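Print this article | E-mail this article

The Slow Work of Watching a Pond

Every Thursday morning at Lellum, before the fog has lifted off the water, the same 19 buckets go down to the same shoreline they have gone down to for 39 years.

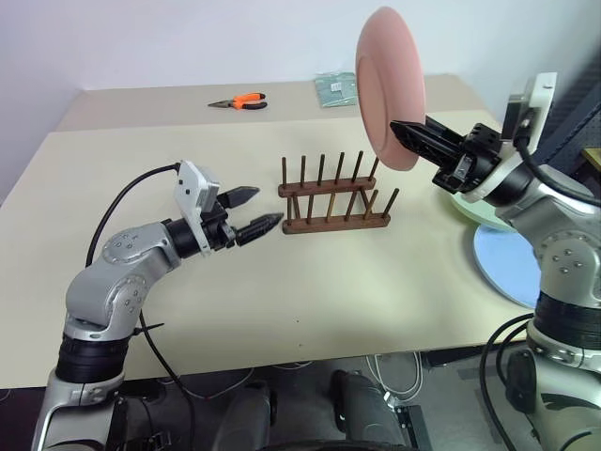

One longtime member of the sampling crew, asked what keeps a person coming back to cold mud before breakfast, replied that the first ten years of numbers had been dull as dishwater, and that it was only in the eleventh, when the spring frogs began calling well ahead of the old dates, that the dull years became the most useful thing in the building.

I have thought about that answer a good deal since my visit, partly because I am an impatient sort of person (ask anyone who has waited for bread to rise in my kitchen!) and partly because I grew up near a pond much like this one and never once wondered what it had been like before I arrived. It was green in August and brown in March, and I supposed it always had been.

Lellum is a small field station on the edge of the Mirkondale wetlands, a low stretch of sedge, alder and open water that takes in 1,938 acres if you include the wet meadows to the north, which the people who work there most certainly do. The station began as a single shed with a stove. There is more to it now, with a bunkroom and a proper lab and a long room full of shelves, but the shed is still standing and still smells of waders.

The method has hardly changed. You dip, you strain, you write down what you find, and you do it again a few yards along. Water temperature goes in the first column, depth in the second, and then come the animals - snails, mayfly young, water beetles, tadpoles when there are tadpoles. The early notebooks are in pencil, and a good thing too, as one of them spent a night in the Dinsa and came out perfectly readable.

The Dinsa is the creek that feeds the wetlands, and for most of the station's life it was the least interesting thing on the property. It rose with the snowmelt and dropped by July and nobody wrote much about it beyond the depth. Then came a run of winters with very little snow, and the creek began to peak weeks early. The ponds filled and warmed sooner. Some of the beetles seemed to take this in stride. The big brown mayflies, which used to come off the water in such clouds that people in Sesthorpe swept them from their porches with brooms, have grown scarce enough that a good evening of them gets talked about at the grocery store.

How scarce is a harder question than it sounds, and I was gently corrected more than once for hurrying toward an answer. Mayflies have good years and bad years. A person who studied the ponds for three summers might have caught three bad ones in a row and gone home with a very sad story, or three good ones and gone home cheerful. With a long record you can at least see how large the ordinary ups and downs used to be, and the recent lows fall well under them. What share of that belongs to the early creek, and what share to warmer water or to changes upstream, is still being argued over at the lunch table, in a friendly way, with a lot of pointing at graphs.

There are 614 notebooks on the shelves in the long room. I was allowed to take a few down, and I'm afraid I was no use to anyone for the rest of the afternoon. The margins are full of things that have no column. Ice like window glass. Heron again. Lost left boot at stop six. A few of these scribbles have earned their keep - notes on when the ice went out were never part of the plan, but enough people jotted them down that the station was able to piece together a fair calendar of thaws, and it is now one of the records that visiting researchers ask for most.

Paying for all this is a perennial worry. It is much easier to find money for a new question than for an old one, and a grant that runs three years sits awkwardly with a study that wants another 39. Sesthorpe has helped in its own fashion, with a pancake supper every spring and a standing offer of firewood, and the school sends its older classes out to learn to tell a mayfly from a stonefly. (Count the tails, I was told, and then look again at the gills, as a tail is easily lost.)

I went out with the crew on my last morning. The water was the color of strong tea and the mud took hold of my boots with real affection. I was given a pencil and put in charge of temperatures, and I read each one aloud twice, as instructed, and wrote them in the first column in my best handwriting, under somebody else's from the week before.

Print this article | E-mail this article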